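Sturnulent
build thread, mostly from the garage

1/ Back to the robot. For anyone who joined after the great shelf collapse: I'm building a two-armed kitchen helper in my garage. In theory it will fetch things from a fridge. In practice it has a body, two shoulders and a strong opinion about my breaker box.

2/ The hardware is parked until the new shoulder brackets show up. They were supposed to come Friday. The tracking page says they're in Pallham, a town I had never heard of and now check on more often than I check on my mother.

3/ So this month is simulator month. The simulated robot needs no brackets. It lives in a pretend kitchen, it can fall over as often as it likes, and it has never once bled hydraulic oil on a bath mat. (The real one doesn't have hydraulics either. Long story, involves a car jack.)

4/ I'm using Clultska for the physics. It's free, it runs on the old desktop, and the manual was written by someone who assumed I already knew everything in the manual. I have read the chapter on joint limits four times. I believe it is about joint limits.

5/ Tonight's job was getting both arms up and aimed at the fridge with the grippers open. Sounds like five minutes. I started after dinner and it is now 11 at night.

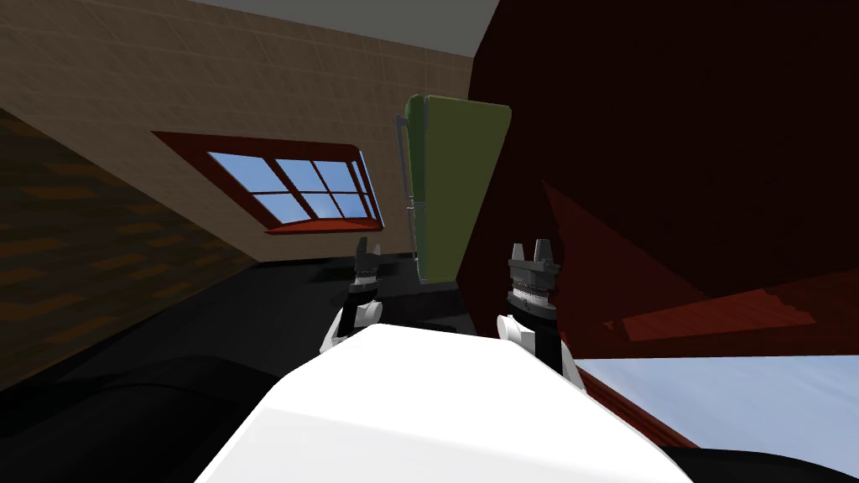 Both arms up, grippers open, fridge dead ahead. Level floors are extra.

6/ Yes, I picked the fridge color. My grandmother had one like it and hers hummed so loudly you had to pause conversations. This one is silent, which the physics people would call a missing feature.

7/ About the tilt. The camera rides on the robot, and its mounting angle lives in a config file. I typed that angle in myself at some point in the spring, in what I can only assume were radians.

8/ Does the tilt matter? The arms don't care. They get joint angles and go where they're told. I care, because I'm the one steering, and after half an hour I was leaning in my chair like a man on a ferry.

9/ For the arm people, numbers from tonight. One full reach toward the fridge is 397 steps in the sim. The old version of my script took 517 and spent a lot of them thinking it over near the end. I trimmed the slow-down at the finish and so far it hasn't punched anything expensive.

10/ It has punched the cheap stuff. I'm counting that as testing.

11/ Someone asked last week why I don't just buy an arm kit. I priced one. Then I priced a second one, because it needs two. Then I closed the laptop and went out to look at my pile of printed parts with fresh affection.

12/ The gripper is the piece I'm proudest of and trust least. Two parallel fingers, one motor, and a gear I've reprinted so often that the printer should be on the payroll. The design started life as the Osei hand, a shared file from the workshop I used to go to. Mine has drifted some. I doubt they'd claim it now.

13/ In the sim the fingers open and close when I ask. On the bench they open when I ask and close when they feel ready. There's some slop in the gear, and I've been fixing it with a strip of bicycle tube, a repair I recommend to everyone and can't defend to anyone.

14/ So the next chunk of work is making the sim gripper as bad as the real one. This is a strange way to spend an evening. You take a thing that works and you add lag until it feels like home.
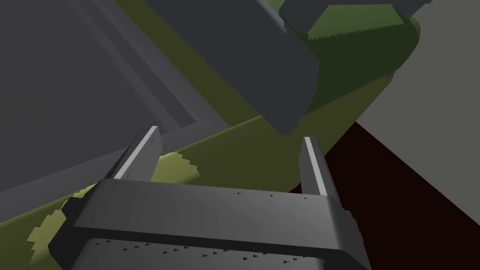

15/ First try, I put in 50 milliseconds of lag on the close command. Felt fine. Felt like the real one on a good day. I don't get many of those, so I went to 111, and now I say "come on" to it out loud the same way I do in the garage. Keeping 111.

16/ I also gave the two fingers slightly different friction, to match the bench. One of the real ones has the bike tube and the other has leftover drawer liner. If you're about to tell me to use the same material on both, the tube ran out.

17/ The thing I still can't get right is the wrist. When I roll it, the view from the gripper rolls too, and my brain files a complaint. You push the stick left and the world goes downhill. I've started mouthing the directions before I move. My neighbor walked by the open garage door during this and kept walking.

18/ A couple of you wanted the scripts. They're coming, after I take out the comments. Some of the comments are about Clultska and some of them are about me, and neither of us comes off well.

19/ Also to the person who said a fridge door is a bad first task: you're right. It's heavy, it swings, it has a seal that fights you. I picked it anyway. The plan was always that I stay on the couch and a seltzer arrives, and I'm not redesigning the whole robot around a nicer drawer.

20/ To do before the weekend: find the camera angle and put it in degrees like a grown-up. Slow the last bit of the reach down a little after all. Print one more gear. Refresh Pallham.

21/ Update, past midnight. Found the angle. It was in degrees the whole time. I'd just typed the wrong one. Going to bed, the camera can stay crooked until tomorrow.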